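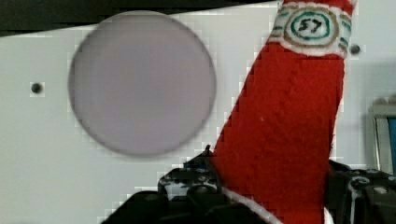 News from the arm bench at Plalstead

Many of you have asked after the arm, so it seems only fair to begin with that. It has had its yearly once-over, and I'm glad to say it is back at work with the toy food and the plates! Ľudovít Halás gave up most of an afternoon for it, and I held the torch and made the tea, which I like to think counts for something.

The trouble, if you remember from January, was a gripper that closed a little to one side, so that soft things got a good squeeze from one finger and hardly any from the other. Ľudovít took both fingers off, cleaned the slides (you would not believe the fluff) and put everything back with new screws from Broltine. Then came the patient part – closing on a test block 40 times over and nudging the zero setting until he was happy with it.

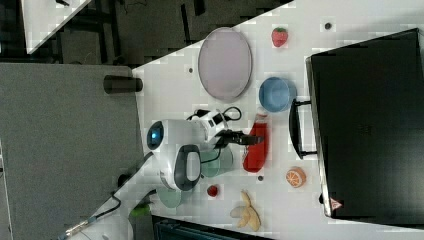

He also asks that we all give the cable on top a quick look before starting up. It needs enough slack for the wrist to turn fully, and it does like to creep. The check takes around 5 minutes if you include wiping the fingers, and the spare screws are in the Machala drawer, second from the top. Do write in the book if you use any, and please leave the speed on low until the end of the month.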